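The poster at the ferry stop said Terik would play for 3 hours without a break, and Stella Massawe did not believe it. She had been to enough of these nights. A man who promised three hours gave you seventy minutes, a long talk about his mother, and then a DJ.

"You always say this," said Sumaiya. "You said it about the brass band."

"The brass band was eleven people on the poster and four on the stage."

"They were good, though."

"They were four."

The festival was called Floltus, which meant nothing in any language that either of them spoke. It took over the old customs yard every September, and every September the tickets went up. Wycliffe Kirui had got theirs through work at a price he described as a favour. Stella had looked it up afterwards and it was the same price as everyone else's.

They met him by the gate at half past six. He had brought Bakari Kashindye, who had once played bass for Terik on a short tour and had talked of little else since.

"He'll see me in the crowd," said Bakari. "Watch. He'll call me up."

"Will he," said Stella.

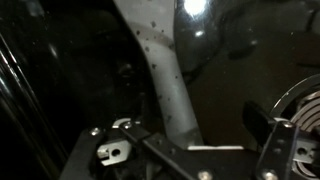
Words by Pornthip Sombatkul
Fiction | New stories from the Rura Reader

Inside, a woman in a headset told them there were 900 people in already and please to keep moving. Stella looked at the yard. There was a good deal of space in it, most of it near the stage, and the queue for fried fish was longer than the crowd was deep. She decided that the woman had been given the number that morning and told to say it.

The first act was a duo called Vitale who sang over a recording of themselves singing. Wycliffe clapped hard after every song, as he did when he had paid for something. Sumaiya went for fish and came back with chips.

Terik was due at eight. At eight a man came out and moved a microphone stand a small distance to the left. At twenty past, the same man came out and moved it back.

"He's warming up," said Bakari. "He does 13 minutes of breathing. Exactly thirteen. I've timed it."

"Then he started late," said Stella.

He came on at ten to nine in a long green coat, older than on the poster, and began without a word. The first song was one her brother used to play in the kitchen with the door open. She had forgotten there was a second verse. She stood with a cold chip in her hand and listened to it.

"Well?" said Sumaiya, close to her ear.

"The sound's muddy."

"You're singing."

"I'm moving my mouth."

He did play a long time. He talked about his mother, but only for a minute, and she seemed to have been an interesting woman. Bakari had worked his way down to the barrier, where they could see the back of his head and one raised arm. Between songs Terik shaded his eyes and looked out over the front rows, and the arm went higher, and he bent down and took a drink of water.

"He didn't see him," said Wycliffe.

"He saw him," said Stella.

It finished at twenty-five past eleven, with the lights going up while the drummer was still hitting things. Sumaiya did the sum on her fingers and looked pleased with the answer.

"Two hours thirty-five," she said. "That's nearly it."

"The poster said three."

Bakari was waiting at the gate with his jacket over his shoulder. He told them Terik had given him a nod, a private one, before the last song. Wycliffe said he had noticed it. They walked down to the ferry, and Stella, who had a fair idea that the last boat had gone, let Bakari tell her about the tour again.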